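Week 4: Sleep and the body clock
Steritz Community Health Certificate, Unit 2

Welcome back! Last week was all about food labels, and this week we get to my favourite topic in the whole unit. Sleep touches nearly everything else we cover (appetite, mood, blood pressure, how well you fight off a cold), so keep these notes handy for later.

Two systems to know

The first is sleep pressure. It builds the longer you're awake and drains away overnight. Caffeine blocks the signal for a while, but the pressure keeps building underneath, so the tiredness can hit hard once the coffee wears off.

The second is the circadian rhythm, your internal clock of close to 24 hours. Light is its strongest cue. Morning light tends to pull the clock earlier and bright light late in the evening pushes it later.

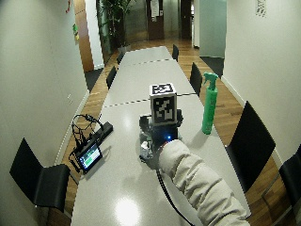

When the two systems line up, falling asleep feels easy. When they don't, you get the shift worker lying awake at 9 in the morning, exhausted, with a body clock insisting it's daytime. Jet lag is the same mismatch, and I love that one simple model covers both!

Words to learn
Sleep latency: how long it takes to fall asleep
Chronotype: your natural lean towards mornings or evenings
Sleep inertia: the groggy patch after waking

For the tutorial

Read the Negi case study, pages 40 to 54. It follows a bakery that moved its start times, and the staff diaries are wonderful. Colour-code each diary entry by which system you think is behind the problem, and bring your copy along. Some entries could go either way, so be ready to argue!

We're in room 371 until the end of March.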